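How to keep a shiny black side table free of dust and streaks?

Raíssa Lacerda
I bought a small black side table in May. The top is matte and gives me no trouble, but the lower shelf is reflective and shows every line after I wipe it. I already tried two sprays. What do you use?

Vatlow36
Stop with the sprays, they leave a film. Take a cloth with warm water and one drop of dish soap, wring it very well, then go over the shelf with a dry microfiber cloth. Wipe in one direction only.

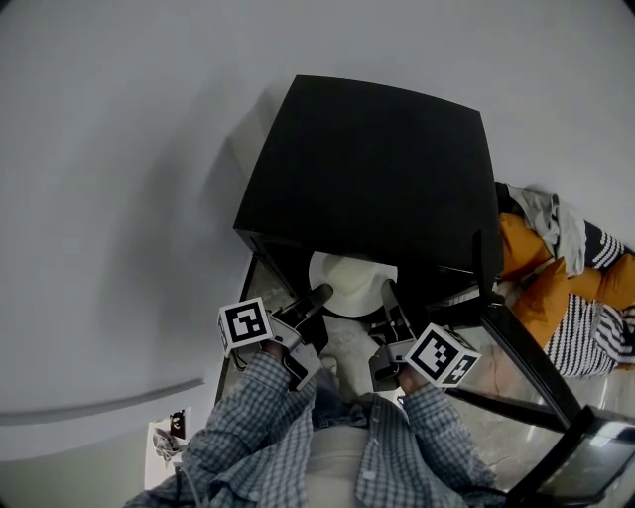

For the legs I use an old cotton sock on my hand, it goes around them quickly. The shelf is more work if you store something there. I have a black square table too, and a white round piece like the one under the top must come out first - if you wipe around it, you get a ring. Also shake the blanket and the cushions before you clean, not after, or the lint comes back to the shelf the same evening.

drevedeck
just put a tray on it, then you don't see the streaks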